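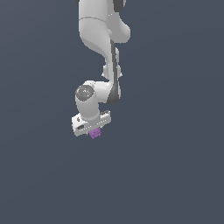
图5-1 均匀的灰蓝色底，白色机械臂与紫色小方块

# 第五章 底色

## 本章内容

学完本章，读者应当能够：

- 说明同一种颜色在不同底色上看起来不同的原因；
- 区分明度、色相、彩度三方面的对比，并能单独调整其中一项；
- 为文字、展品和商品选择合适的底色，并在实际照明下检验；
- 写出一份他人可以照着执行的底色说明。

阅读本章之前，应先掌握第二章的颜色三属性和第四章的色样记录方法。涉及光源的部分，本章只讲与底色有关的内容，显色性的计算放在第八章。

## 5.1 问题的提出

前几章讨论颜色时，我们一直把颜色当作单独的东西看待：一块色样、一个编号、一条反射曲线。实际工作中很少有这样的情形。墙漆旁边有地板，字印在纸上，瓷器摆在柜子里。人看到的总是一种颜色和它周围的颜色。

底色，指某一图形或物体后面面积较大、较为均匀的那部分颜色。它有时由设计者指定，例如海报的底；有时由材料决定，例如未漂白的纸；有时由环境决定，例如店铺对面的一堵砖墙。三种情形下设计者能做的事情不一样。第一种可以自由选择，第二种只能换材料或者在材料上加一层涂布，第三种多半只能改动图形本身。

初学者容易把底色看作剩余的部分，先定好图形的颜色，最后再“填”底。这种做法的后果在打样时才显现出来。一个在白色屏幕上选定的橄榄绿，放到深棕色的底上会显得偏黄、偏亮，放到浅黄绿的底上又会发灰。色样编号没有变，油墨配方没有变，仪器测出来的数值也一致，看的人却认为颜色印错了。

Bodero印刷厂的一次返工可以说明这一点。该厂为一家茶叶商印制纸盒，共有2种盒型，一种为奶白底，一种为墨绿底，标志同为暗红色，使用同一批油墨。客户收货后提出，墨绿盒上的标志“太艳”，要求按奶白盒重印。厂方把两种盒子送检，标志部分的测量值没有可以分辨的差别。最后的处理办法，是为墨绿盒另配一种彩度稍低的暗红。两种盒子摆在一起，标志看上去相同，测量值却不同了。

从这次返工中可以引出本章反复使用的一个区分：**测得的颜色**与**看到的颜色**。前者用于控制生产，后者是设计的目的。标准和合同里写的一般是前者，因此设计者需要知道两者在什么条件下会分开，以及分开多少。

## 5.2 对比的三个方面

底色对图形颜色的影响，主要通过对比产生。把对比分成三个方面来讲，便于逐项调整。

### 5.2.1 明度对比

明度对比最容易观察。取一张中灰色纸，裁成小块，分别放在黑纸和白纸上。黑纸上的灰块显得较亮，白纸上的灰块显得较暗。换用任何有彩色的纸块，结果大体相同，只是在彩度很高时效果会弱一些。

明度对比也是决定文字能否看清的首要因素。红字印在绿底上，色相差别很大，若两者明度接近，字的边缘仍然难以分辨，长时间阅读会感到晃动。检查的办法很简单：把样张翻拍成黑白，或者在昏暗处眯起眼看。若字与底混成一片，就应当先调整明度，不必急于更换色相。

需要注意的是，明度差并非越大越好。大段文字用纯黑印在高亮度的白纸上，在强光下会刺眼。书籍用纸多取微黄或微灰，就是为了降低一些反差。路牌和安全标志则相反，阅读时间短、距离远，应当取较大的明度差。

### 5.2.2 色相对比

图形的色相会向底色的补色方向偏移。橙色放在红底上偏黄，放在黄底上偏红。灰色放在有彩色的底上，也会带上一点底色的补色，放在绿底上的灰常被人说成“有点粉”。

偏移的大小与几个条件有关。图形面积越小，被底色包围得越完整，偏移越明显。图形与底色明度接近时，偏移也较明显。若在两者之间加一道黑色或白色的细线，偏移会减弱。彩绘玻璃中的铅条、版画中的墨线，除了结构上的作用，也有隔开颜色的效果。

偏移最容易出现在低彩度的颜色上。米色、浅灰、灰粉这一类颜色本身没有强烈的色相，周围稍有变化，人对它们的判断就会跟着变。室内设计中关于“墙刷出来和色卡不一样”的抱怨，多数集中在这类颜色上。

### 5.2.3 彩度对比

一种中等彩度的颜色，放在灰底上显得鲜艳，放在同色相的高彩度底上显得混浊。珠宝、干花、旧织物一类彩度不高的物品，若配上鲜艳的底，往往显得陈旧。反过来，儿童玩具和运动用品本身彩度很高，配中性底已经足够，再加鲜艳的底会使几处颜色互相争夺注意。

无彩色或接近无彩色的底有时被称为“中性底”。中性底的用处在于影响较小，并不等于没有影响。偏冷的灰会使暖色显得更暖，偏暖的灰会使冷色显得更冷。第4章的色样记录表中有“观察底色”一栏，要求填写具体编号，不能只写“灰”，原因就在这里。

## 5.3 面积、距离与边缘

对比的强弱除了与颜色有关，还与图形的大小和观看的距离有关。

图形很小、排列很密时，对比会转变为同化，也就是图形和底色彼此接近。细密的蓝条纹会使白底看起来发蓝，同样宽度的黄条纹会使白底看起来发黄。织物设计中经常遇到这种现象。一块格子布在手里看，各种纱线颜色分明；挂到橱窗里，隔着街看，只剩下一种混合后的颜色。两种观看距离都属于正常使用，应当分别检查。

Putside镇更换街道指示牌时，试用方案以深绿为底，以浅黄为字，站在牌前看效果良好。后来在街口复看，字的笔画较细，浅黄与深绿部分同化，字显得又暗又绿。修改方案没有更换颜色，只把笔画加粗，并放宽了字距。在同一距离上，字的颜色恢复到接近设计时的样子。可见底色问题有时可以用颜色以外的手段解决。

边缘的处理也会改变底色的作用。边缘清晰时，图形和底分得开，对比充分。边缘模糊时，两者之间出现过渡，对比减弱，物体看上去向后退。摄影中常用带渐变的背景，利用的就是后一种效果。平涂的底适合要求轮廓明确的场合，例如零件目录、植物图谱和教学挂图；渐变的底适合要求气氛的场合，但不适合比较颜色。

材料表面的质感也要计入。同一种灰蓝，做成哑光漆、绒布和亮面亚克力，看上去是三种底。绒布吸收侧光，颜色最深；亮面会映出灯和人，颜色不稳定。在没有把握时，应优先选用哑光材料。

## 5.4 实例：展柜衬板的选择

Civadthorpe博物馆的陶器陈列室重新布置展柜时，为衬板的颜色做过一次比较。待展的器物多为青釉和褐釉，釉色沉着，器形轮廓有细微变化。原有衬板为米黄色绒布，使用多年，褪色不匀。

设计人员先列出要求：青釉不应显得发黄；褐釉不应与底混淆；器物口沿的轮廓应当清楚；同一间陈列室内只使用一种衬板。最后一条是管理上的要求，便于日后更换器物。

候选颜色有暖白、中灰、灰蓝和深褐。每种颜色做成整块衬板，装进柜内，在开馆时的照明下观察，同一件青釉碗和同一件褐釉罐依次放在各块衬板前。结果如下表。

| 衬板颜色 | 青釉碗 | 褐釉罐 | 轮廓 |
|---|---|---|---|
| 暖白 | 显得较暗，略偏灰 | 清楚，但反差偏强 | 口沿清楚 |
| 中灰 | 接近日光下所见 | 接近日光下所见 | 亮部口沿略弱 |
| 灰蓝 | 略偏黄绿 | 显得较暖 | 清楚 |
| 深褐 | 显得明亮 | 与底混淆 | 暗部难以分辨 |

深褐首先被排除。灰蓝对褐釉有利，但青釉的偏移不符合要求。暖白在柜内反光较多，看久了容易疲劳。最终选用中灰，并把柜内的灯稍向前移，以改善口沿的亮部。

表中各项判断都是在柜内照明下做出的。若换到办公室的灯下，结论可能不同。另外，观察者在看每一块衬板之前，都先看一会儿无彩色的墙面，以减少前一块衬板留下的影响。这一步常被省略，省略之后，排在后面的候选颜色会受到不公平的评价。

## 5.5 底色说明的写法

底色一经选定，应当写成说明，交给制作和安装的人。只写颜色名称是不够的。一份可用的说明应包括以下各项：

1. 颜色编号及所用色卡的名称和版本；
2. 材料、表面光泽，以及有纹理时的纹理方向；
3. 底色的面积和边界，特别是转角处由哪一块材料包住；
4. 验收时的光源和观察距离；
5. 允许的偏差，以及由谁判定。

以Barroso纸行的样本册为例，册中每一种有色纸都附有正面和背面的色样。这样安排是因为有些纸两面颜色略有差别，装裱时若一部分朝前、一部分朝后，拼接处会出现明显的分界。说明中应注明使用哪一面。

允许的偏差应当按用途确定。整面墙用同一桶漆，偏差不易察觉；两块板并排安装，很小的偏差也会看出来。因此，对于需要拼接的底色，宜要求使用同一批次的材料，并多备一些，供日后修补。修补用料应避光保存，并在包装外写明批次。

## 5.6 课堂练习

**练习一　灰块的移动。** 每组准备2张幅面相同的色纸，一张为高彩度的蓝，一张为高彩度的橙，再从同一张中灰纸上裁下2个小方块，分别放在两张色纸的中央。在自然光下观察，记录灰块的明度和色相各有什么变化。随后用黑色细线描出灰块的边缘，再次记录。两次记录应分开书写，不要在第一次的记录上涂改。

**练习二　补偿。** 沿用练习一的色纸。用水粉调配一种新的灰，使它放在橙纸上时，看起来与蓝纸上的灰块相同。调好后把两个灰块都移到白纸上比较，说明新的灰向哪个方向做了调整。水粉干后明度会有变化，应等颜料干透再判断。

**练习三　屏幕上的底色。** 在720像素宽的页面上排一段正文，先用白底，再换成三种自选的底色，文字颜色保持不变。请一位没有参与制作的同学从头读到尾，记下读得不顺的地方。然后固定底色，只调整文字的明度，直到阅读顺畅为止。提交时附上调整前后的颜色数值。

**练习四　实地记录。** 选择学校附近的一块店招，在上午和傍晚各观察一次。记录店招底色、字色以及周围墙面的颜色，说明哪一个时段更容易看清，并从明度对比的角度加以解释。观察位置前后应保持一致，阴天和晴天的记录不要混在一起比较。

练习一和练习二的色纸请保留，第六章讨论多色配置时还要使用。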